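Group project report, Robot Learning module
Edvin Blomqvist, Naa Quartey, Emese Boros
Supervisor: Violeta Maldonado
2020-10-21

# Gathering teleoperated examples for a small table-top task

## 1. What we set out to do

Our project was to build a set of demonstrations that a policy could be trained on, and to find out how much the way we collected them affected the result. The training code was given to us by last year's group (project Multau) and we changed it as little as possible. Nearly all our time went into the collecting, so that is what most of this report covers.

The task is simple to state. A small object lies on the table. The arm has to move to it, close on it, lift it, and set it down inside a taped square. We used one arm and a two-finger gripper. A person drives the arm from a hand controller while the wrist camera and the joint positions are recorded together. One recording from start pose to release is called an episode in this report.

We chose this task because the previous group had trouble with it. Their policy reached the object most of the time but often closed the fingers too early. Their report put this down to the network. Violeta suggested we look at the data first.

## 2. Set-up

The work was done in the Kandthorpe lab, at one of the framed tables. The wrist camera looks down past the fingers, so the fingertips are in view all the time and the table fills a good part of the picture. Anything outside the table frame is also recorded if the camera can see it. We talked about hanging a sheet round the cell to hide the room, but Clyde Begay, who runs the lab, asked us to keep the walkway clear, so we left it open.

The start pose was the same for every episode, with the gripper closed above the table. Before each session we ran a short check:

- home the arm and compare the joint readings with the saved ones
- open and close the gripper once at full range
- record five seconds with no movement and look at the file
- write the operator's initials in the log

The third step sounds fussy, but in August we lost a whole afternoon of episodes when the camera stream froze on its first picture while the joint data carried on as normal. None of us noticed until the evening. 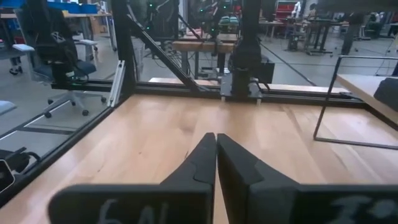 Joint positions were stored at a higher rate than the camera pictures, so the two had to be lined up afterwards. We did this by time stamp, taking the nearest joint reading for each picture. Emese wrote the script for it. The first version used the time at which the file was written, which drifted when the disk was busy. The second version used the time at which the picture arrived, and the drift went away.

## 3. Collecting the episodes

Three of us drove the arm. Each operator did sessions of no more than half an hour, as our driving got worse after that. We noticed this from the episode lengths, which crept up towards the end of long sessions.

We agreed on some rules after the first week:

1. Open the fingers on the way down to the object and not at the start pose.
2. Pause briefly above the object before closing.
3. If the grasp fails, try again once in the same episode. After a second failure, stop and mark the episode as failed.
4. Move the object by hand between episodes, using the next position on the list.

Rule 2 was argued over. Naa thought the pause would teach the arm to stop for no reason, and that a policy which only sees the present picture can't tell when a pause should end. Edvin thought that without it the closing movement overlapped with the descent, and each operator did that differently. We kept the pause but made it very short.

Rule 4 replaced placing the object "anywhere". When we plotted our early episodes, the object had been put down near the middle of the table far more often than we believed, and hardly ever near the back. The list of positions was made by a small script and printed out.

We ended up with 3,260 episodes. Of these, 103 were removed before training. Most of the removed ones had gaps in the camera stream, and the rest had been saved under the wrong label, for example a failed grasp marked as a success. Failed episodes with correct labels were kept in a separate folder and left out of the main training run.

## 4. Checking the data

Each of us looked through episodes driven by the other two. We played them at four times normal speed and marked anything odd. It was dull work and it should have been shared out earlier, as Emese had done most of it by the time we made a rota.

The most useful thing we found concerned the moment of closing. Edvin closed late, with the fingers low over the table. Naa closed a little higher. Both got the object, but the pictures just before closing looked different, and a policy trained on both seemed to settle somewhere in between and sometimes missed thin objects. We don't have enough trials to be sure that this was the cause.

We also found that the two fingers did not always meet in the same place after the gripper had been taken off for cleaning. After that we compared a picture of the closed fingers with a saved one whenever the gripper had been refitted.

## 5. Results

We trained the same network twice, once on our early free-placement episodes and once on the episodes collected with the rules. The two sets were cut to the same size. In the test we used 9 object positions, each tried several times from the normal start pose.

The policy trained on the later set reached and lifted the object at every position at least once. The one trained on the early set did well in the middle of the table and never managed the two positions at the back. Early closing was seen with both, but less often with the later set.

We had planned to repeat the test with the Vesteck gripper used by the Yakubu group next door. The mounting plate didn't fit our arm, and a new one was not ready in time.

## 6. What we would change

We would write the position list before the first episode and check the streams while recording. We would also have each operator drive the same ten or so positions at the start, compare those episodes side by side, and agree on the closing height before going further.

The failed episodes have not been used for anything yet. They are on the group drive with the logs, the line-up script and the position list, and Clyde has the password.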